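We use cookies to remember your region and basket. Accept | Manage settings

Rivico Upholstered Bed -- Owner's Guide
Section 4: Settling in and making up

Your new bed will have come a fair way from our Pasbridge warehouse, so do give it a little while to find its feet before anyone flops down on it!

1. Stand the mattress on its long edge for 30 minutes -- longer if it arrived rolled -- then lower it gently onto the slats.

2. Slide the mattress up until it just touches the headboard. Please don't lift the bed by the headboard, however handy it looks.

3. Fit the sheet, starting with the two corners at the headboard end, and then clear the bed before you smooth it down.
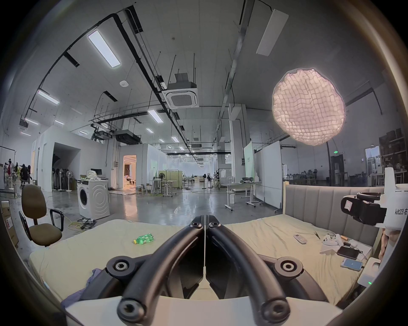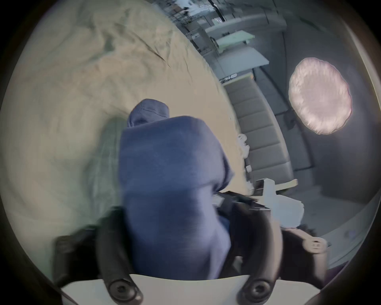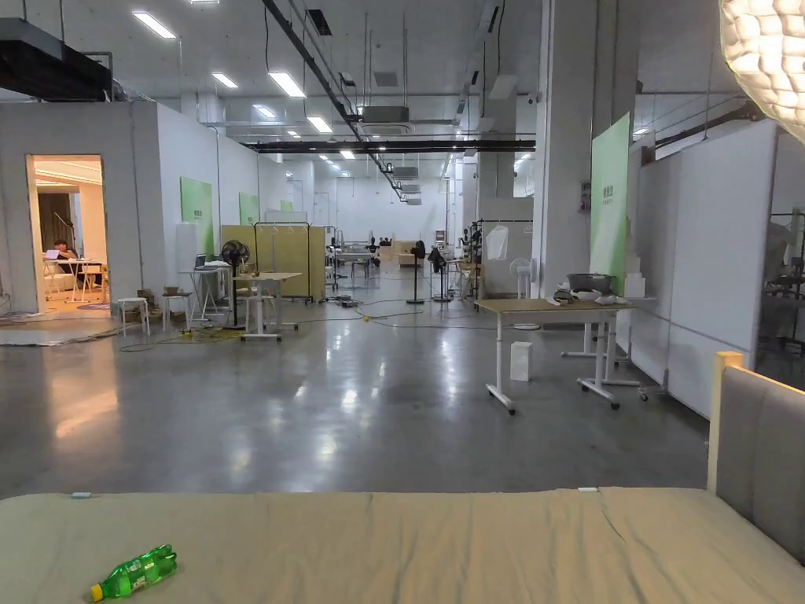 4. Smooth the sheet from the middle outwards with flat hands.

NOTE: Wash sheets before first use, and line dry if you can.

CAUTION: Keep drinks away from the upholstery. If you do have a spill, blot it (never rub) with a clean, dry cloth.

5. After 9 nights, check the bed bolts and tighten any that have eased.

Shares: 80 | Comments: 9

Related guides
Wurkar slatted base: fitting and care
Kocsis mattress: when to turn it
Cleaning an upholstered headboard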